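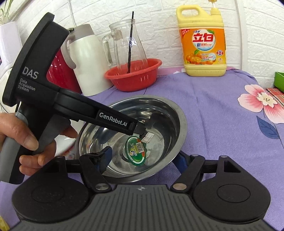
Where do you keep the big detergent jug??

Rental kitchen near Susden, no cabinet under the sink. Everything lives on one table — thermos pitcher, glass jug in a red basket, steel bowl, and the giant yellow Liby pump bottle with the oranges on it. Purple cloth under it all. Pump drips, cloth gets sticky. Don't want dish soap next to stuff we drink from. Any ideas? Can't drill, landlord says no.
posted by odcombe_renter, July 22, 2020

soapdish46
Move it to the floor, other end of the room. Fill a small bottle from it once a week and leave only that one out. Takes 5 minutes. Had the same size jug, lasted me till August. For the drip, put a saucer under the spout, rinse it when you rememeber.

kuden_kitchen
just buy a shelf

Deschamps
Second the small bottle. Also swap the cloth for a wipeable one, or fold it back at that end and stand the jug on a tray. Baking tray works, needs a lip. Keep the red basket for drink things only — jug, cups, lids — and push it to the far side. Sticky spot on teh cloth: warm water first, no more soap, then wash as normal.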